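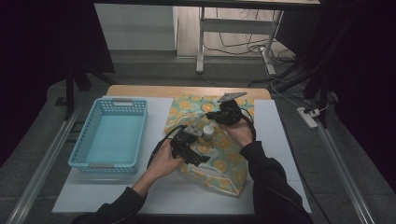 Mar 24, 2023. I've started going through the kitchen linen, which was overdue. Most of the plain tea towels went for rags. The cloth with the orange and yellow citrus slices stays, even though it creases the minute you put it down. I want it as a liner for the light blue basket, which has lattice sides and lets crumbs through. Unell had a bigger basket, 56 cm long, but it won't fit our shelf. Napkins next, then the drawer by the cooker.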